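Lunus Home Task Simulator: Frequently Asked Questions

What is Lunus?
Lunus is a subscription library of simulated rooms for people who train and test two-armed robots. You load a room, place your robot in it, and run tasks in software before you try them on hardware. It is made by Gumitz.

What's in the library?
The current release has 72 rooms and 495 movable objects. Kitchens and bathrooms get the most use. Rooms come furnished, down to the pictures on the walls and the small things people leave on top of a toilet tank. 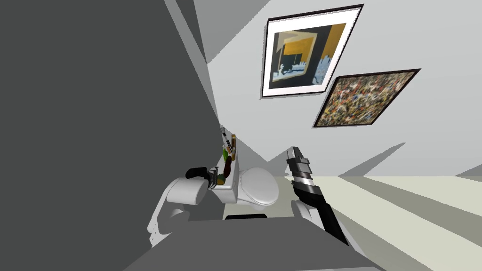
Small bathrooms are rated as hard rooms. There isn't much space for two arms to work near each other, and the items tend to be thin or light. If you are new to Lunus, start with a kitchen.

Which camera views do I get?
Every room supports an overhead or angled view of the work area, plus a view from each wrist. All views can be recorded at once. You can turn off the ones you don't need, which makes the files smaller.

Can I use my own robot model?
Yes, if you have a standard description file for it. Import takes a few minutes. Check the joint limits afterward — we see more support requests about wrong limits than about anything else.

Why do the walls look so plain?
Plain walls render faster. The Standard plan uses flat wall colors and simple shadows, and you may see jagged shadow edges up close. The Ernum add-on gives smoother shadows and surface textures, but it needs a stronger graphics card.

Do wall pictures count as objects?
No. They are fixed to the wall and can't be picked up. They do show up in the camera views, and they are useful for checking that a wrist camera is pointed where you think it is. 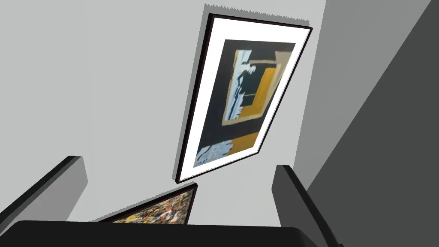 You can swap the artwork from the Room menu, or have it change at random with each run. The frames stay where they are.

How many people can share a license?
A Standard license covers five users at one site. It costs $158 a month. Larger groups should write to us for a quote.

Is there a trial?
Yes. The trial includes one kitchen and one bathroom and has no time limit. Recording is turned off.

When is the next release?
March. It adds Hellström, a set of laundry and storage rooms.

Who do I contact for help?
Send questions to Leokadia Bielecka on the support desk. Please include your room name and the log file from the run.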